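Print | E-mail

11th May
By Annelies Aerts

Verbeke extends Sutulix storage range to small workplaces

Verbeke today released the second series of its Sutulix storage bins, intended for offices, stockrooms and repair counters. The series covers 100 article numbers in four footprints. All four share one rim profile, so lids from the first series still fit.

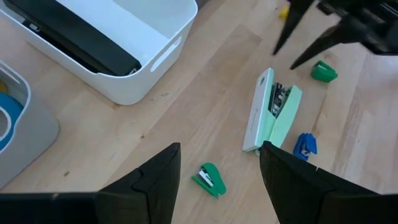

Wall thickness is unchanged. The stacking rib has been moved inward, and the base is now flat across its full area – a request made by Surasport, which has used 1328 first-series units in its returns department since November.

"The old base rocked on uneven shelving," said Frans Vermeulen, product manager at Verbeke. "We corrected the mold and left the rest alone." 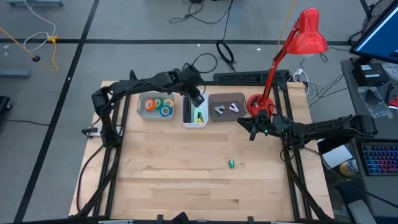

Ordering and availability

Orders are handled by Henimach under list number 3763. Mixed pallets are accepted. First-series bins remain on sale until stock is cleared – spare lids will be kept after that date.

Last updated: 11:20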